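February, late evening

Day nine without a cigarette, day nine on the vape. I said I would write this up every night and I have missed two already, so I am putting down what I remember while the coffee is still working.

The new coils came this morning. I ordered a pack of 4 from Prameo, the 0.8 ohm ones for the small tank, and paid too much for postage. The first one I put in tasted of nothing for ten minutes and then of cotton. I had dripped some liquid on it before closing the tank, but I don't think I let it stand long enough. I took it apart, put more on the wick, filled the tank to the line and left it alone for half an hour while I did the dishes. After that it was fine. The draw is tighter than with the old coil and I prefer it. The old one had gone dark brown and smelled like burned sugar, and I should have changed it days ago.

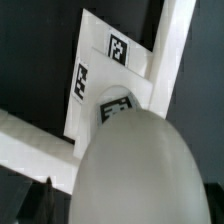 I have been keeping track of the money in the back of this notebook. By my sums I spent 1,668 dollars on cigarettes last year, and that is only what I have card receipts for. There was cash on top, mostly at the gas station. I sat over the figures for a good while, in a house that was painted cream and has gone yellow. Flat white panels set at an angle to each other, with a long white bar down one side, are what I would like to have in place of the stained shelf in the den. The smoke got into everything in there. I washed one wall with sugar soap last weekend and the water came out the color of tea. The shelf I will not try to save.

## Liquids so far

Three bottles open, which is too many.

- The Zerkska tobacco, 12 mg. Dry, a little nutty, nothing like a real cigarette but it does the job first thing in the morning. This is the one I go back to.
- The Honkanen mint, 6 mg. Good after a meal. Too cold for the first one of the day, makes me cough. I read the label again and there is more menthol in it than I thought when I bought it. It leaves a taste in the tank, so the tobacco is minty for half a day if I don't rinse in between. I rinse with warm water, shake it, and let the parts dry overnight. It would be good to have a dish just for that, plain white, deep enough that the small rings don't roll off onto the floor. 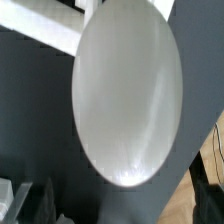
- The vanilla custard, store brand, 6 mg. Sweet. It eats coils. I'm fairly sure this is what killed the last one. I will finish the bottle because I paid for it, and then no more.

I asked at the store about going down from 12 to 6 altogether. The woman at the counter said to wait until I stop thinking about cigarettes before I start changing the strength. That seemed sensible. I still think about them, mostly at four in the afternoon and in the car.

## The battery

The device is the Greta, the short one with the side button. It says 1,063 on the puff counter tonight. I don't know if that is a lot for nine days. It also counts the ones where I press the button by accident in my coat pocket, so I have started clicking it off five times when I go out.

It charges slower than I would like. Around two hours from flat, and it gets warm at the bottom end while it does. The booklet says warm is normal and hot is not. I charge it on the kitchen counter where I can see it and I don't leave it overnight. I looked at a bigger one with a removable cell, but it weighs more and I would need a separate charger and a case for the spares. Not yet.

## How it went today

Woke at six, coughed for a bit, less than last week. Two good pulls with the coffee. Bad patch after lunch when I walked past the smokers outside the loading door. I stood upwind and went back in early.

Walked the 400 yards up the hill to the mailbox without stopping. I stopped once yesterday, by the hydrant – but I was also carrying the parcel for my sister.

Smell is coming back. I noticed the coat closet and had to leave the door open. Both coats go to the cleaner this week.

Tomorrow: rinse the mint tank, buy cotton swabs for the threads, measure the den for the shelf.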